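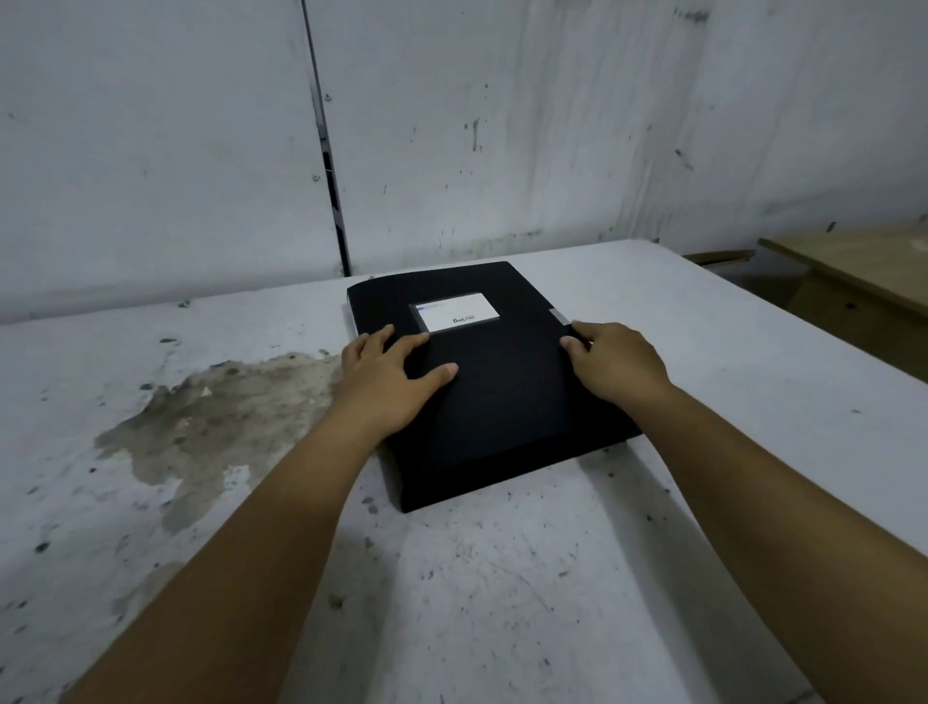 13th October

Sorting of the Hodoroagă papers, continued. I worked from the morning with Hatice Ertürk on the letters from the mill years. The ink is iron gall in most of them and it is in better state than we feared. Some pages have a brown halo where the pen pressed hard, mainly in signatures and in the column of prices. I did not try to flatten these.

The folds are the bigger problem. Whoever kept the letters folded them in four and tied them very tight, so the outer sheet of each bundle is worn through at the corner. We humidified two bundles in the chamber at 80 percent and they opened after lunch without cracking. Then between blotters, with light weight, overnight. Last time I put too much weight and the wax seals left a mark on the next sheet, so please, colleagues, take the seals into account before you press anything.

Order of the letters: Hatice thinks we should keep the bundles as they came, even if the dates jump. I was for strict date order, but she showed me that one bundle is all from Clondum and about the same quarrel over the weir, and I think now she is right. I will pencil the bundle number on each folder, lower left, grey pencil, soft.

Tissue: the 2 gram one from Otska is too thin for the tears at the folds. It disappears nicely but it doesn't hold. I will go back to the heavier tissue with wheat starch paste, thinned more than the recipe says. The paste from last week smells sour and I threw it out.

Folders: we have used almost 400 and the next order is 600. Ionuț Ciobanu asked if we can take the cheaper ones from Cleseo. I wrote him that I want first a sample to test the pH, and also to see the colour, because the old cream ones and the new white ones look bad together on the shelf.

Not solved: the letter with the pressed flower. The flower has stained both pages. Leave it in place or give it its own envelope? In March we separated a similar one and I regretted it a little. Ask Hatice again.

Tomorrow: change blotters, make new paste, start bundle with the green ribbon.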